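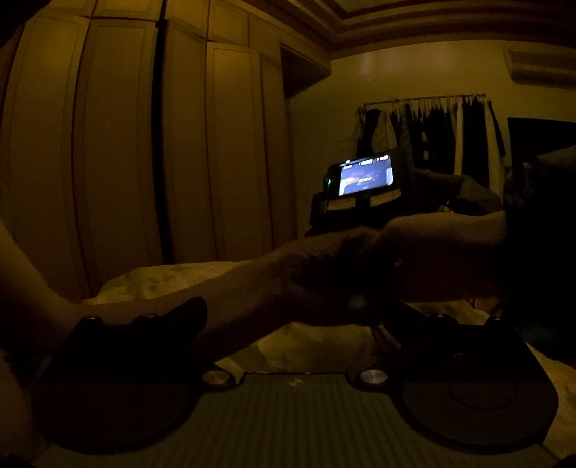

Margareta Stoica wrote back before I had my coffee: the gate isn't the slow part, it never was, go look at where the chassis are stacked. So I went and looked, and she's right, and I'm so pleased about it that I'm putting the whole thing down while it's fresh.

August 8, 2019
Truck turn times, Hondville terminal, second round

What we had going in: the May logs from the gate kiosks, which gave us an average turn of 86 minutes, gate in to gate out. I'd been blaming the kiosks. They hang, drivers have to punch the booking number in twice, everybody hates them. My plan for the summer was to fix the kiosk software and collect the applause.

Today I split the turn into pieces using the yard tags. Maribel Londoño got Serkon to open up the raw tag reads for us (thank you, Maribel!!) so for once we can see a truck between the gates and not just at them. I pulled 900 turns, dual moves and single moves together, threw out the ones with a missing read, and lined them up by stage.

Gate in is short. Really short, even with the double punching. Stack time is about what the crane people always said it was, and I owe them an apology for doubting it. The big lump is in the middle, after the drop and before the pickup, when a truck has let go of its empty and is hunting for a good chassis. On the plot it sticks out like a thumb.

And it isn't spread evenly! Trucks headed for the Mulder rows hardly show it. The Livmont rows are where it piles up. Same gate, same cranes, same kind of boxes. The difference I can see on the yard map is that the Livmont chassis are parked nose to tail against the fence, so if the front one has a bad tire or a dead light you can't get at the next one without a hostler. The Mulder ones are angled and a driver can take any of them.

Walked it after lunch to be sure. Paced off the lane by the fence, too tight to swing anything out. Talked to two drivers waiting there. One told me he skips the front chassis on principle and just calls for the hostler as soon as he pulls up. That would explain the odd cluster of calls that come in before the truck has even stopped moving according to the tags. I had those marked as clock errors. Need to put them back in and rerun!

Things I'm unsure of
- Tag clock at the south reader may be running ahead of the others. Compare against the gate clock before trusting the short stages.
- Reefers are in the 900. They probably shouldn't be, plug-in time muddies the middle.
- Whether angling the Livmont rows loses too many slots. Rough sketch says we'd give up 10. Margareta thinks fewer if the light poles line up the way she remembers.

Next
Ask yard ops for one row, just one, angled for a trial. If they say yes, run it until we have 100 turns through it and compare with the row beside it. Keep the kiosks exactly as they are in the meantime so we don't change two things at once (this hurts, the fix is nearly done).

Also get the bad-order list for the chassis. I want to know how many of the front ones are really bad and how many just have a reputation.

Plot is taped up over the printer, the stage split is in the shared folder under turns, second tab. The first tab is the old one with the calls taken out, don't use it.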